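I've been a table person all my life, so I'm glad to be writing this entry. A **worktable** is any table kept for doing things on instead of eating at, and people have had them for as long as they've had jobs that hurt your knees on the floor! Mine is a Felter, bought second-hand in August, and I love it more than is sensible. 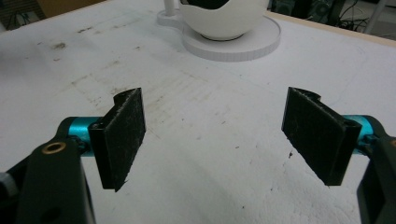

## Height and top

Most kitchen tables are a bit low for standing work, and you'll feel it in your back by teatime. I like mine at 1000 mm (my sister, who is shorter, says that's silly). For the top you want something plain and pale, so that a dropped screw shows up. A loose board laid over the wood saves it from glue and knives, and you can turn the board over when one side gets scruffy.

Depth matters too. At 600 mm I can reach the back without leaning, and anything deeper just fills up with post and mugs.
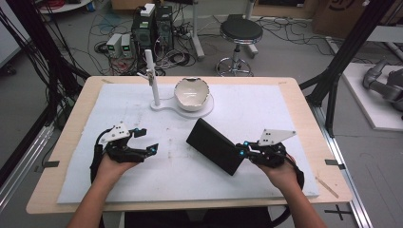
**Ebere Adeleke**
*Contributing writer, Home and Workshop pages*

## Kinds of worktable

The trestle is the old favourite: two stands and a plank, and off you go. Cutting tables, which dressmakers use, are wide and open on all sides so you can walk round the cloth. Then there's the Bassey pattern, with a drawer at each end – lovely, but the drawers stick in wet weather. Raimonds Siliņa wrote in to say his has 11 coats of varnish on it, and I quite believe him.

## Looking after one

Wipe it down, keep hot pans off it, and tighten the legs now and then. Rounded corners are kinder to hips than square ones, and a bit of sandpaper will soften a sharp edge in a few minutes. 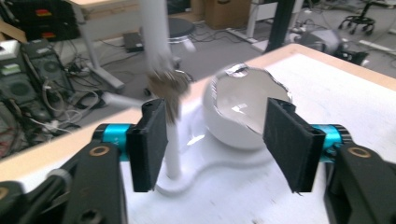 *This page was last changed in August.*

## See also

- Trestle
- Workbench (heavier, usually with a vice)
- Fuller leg, the folding sort I still can't put up without pinching a thumb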